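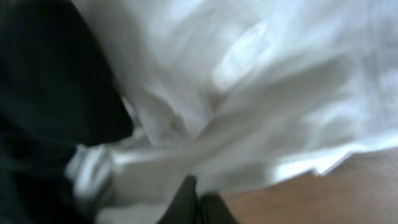 White cloth, crumpled into soft folds.

I've been meaning to write up the Hondon trim restorer for a while, partly because I moaned so much about the last one I bought (the Stistel gel, more on that further down) and partly because a couple of you asked in the comments what I'd put on the bumpers. So, bumpers, wing mirrors, the scuttle panel under the wipers and those plastic arch mouldings that go the colour of old porridge after a few summers. All done with one bottle, and I've still got a fair bit left.

My car is an old runabout that has lived outside its whole life, and the black plastic had gone properly grey and chalky. I'd got used to it, the way you do, until I parked next to the same model outside the garden centre and theirs was nice and dark and mine looked like it had been dug up. That annoyed me enough to go shopping.

The Hondon comes in a squat little bottle with a flip cap, plus 2 foam applicators in a bag. The instructions are on the back label in tiny print and they're fairly sensible once you've found your glasses. Wash the plastic, let it dry, wipe it down with something to get the old wax off, put a thin coat on, wait 30 minutes, buff, and then keep the rain off it overnight. I used panel wipe for the wax, which isn't in the box, so budget for that if you haven't got any in.

Please do take the wax business seriously. I got lazy on the rear bumper and only gave it a quick rub, and it went on patchy, with a sort of tide mark near the number plate where years of polish had built up. I had to strip that bit and start again with an old toothbrush in the grain. The front bumper, where I'd behaved myself, came up lovely first time!

It's a thin liquid, thinner than I was expecting, and the first time I tipped the bottle up I got a great dollop down the tyre. Squeeze it on to the foam and not on to the car. A few drops does a whole wing mirror. It does smell a bit (like a new shower curtain, if you remember those) but it had gone by the next morning, and I was working with the garage door up anyway.

Masking up is the boring part. The bottle says it wipes off paint if you catch it quickly and I found that to be true, but along the edge of the arches I wished I'd used more tape. Where I'd missed a bit and left it to set it took a lot of elbow grease and some polish to shift. I'd also wear gloves. I wore them for the front half of the car and then couldn't find the second pair, and my thumb was black for days.

Now the colour. It's a dark satin, a shade off proper black, and I think it looks very close to how the plastic would have been new. If you want that wet, shiny, showroom look you'll be disappointed, and you might be happier with the Stistel, which is really glossy for as long as it lasts. On my car it didn't last long. A few washes and it was streaking down the doors, and in the sun it went greasy and picked up every bit of dust in the county. The Hondon went on in spring and we're in August now, and water still beads on the front bumper. The back one has faded slightly where I rest the shopping, but you'd have to be looking for it.

I did one coat on most of it and two on the arches, which were the worst. The second coat made a real difference there. On the mirrors I tried a second and couldn't see that it had done anything, so I wouldn't bother unless yours are very far gone.

A few grumbles, then. The foam applicators are poor - one came apart on the textured bit of the bumper and left crumbs in the grain that I was picking out with a cocktail stick. I finished off with an old sponge cut into blocks and that worked better. The cap gums up if you don't wipe it. And I do think it's dear for the size of it. I paid the full price at Reltgate, then saw it cheaper at their till a fortnight later, which was galling.

It doesn't fill scratches, either. I've got a long scrape on the rear corner from a bollard and it's still there, only darker. The box doesn't promise otherwise but I'd sort of hoped.

Would I buy it again? Yes, though I'd get my own applicators and wait for an offer. I'm giving it 5 stars for the finish and knocking one off for that horrible foam, so four altogether. I've got a tub of the Nam interior dressing waiting to go on the dashboard next, once it's cool enough to sit in the car for more than a minute, and I'll let you know how I get on with that one. If anyone has tried the Hondon on roof rails, tell me in the comments, as mine are starting to go and I don't want to make a mess of them.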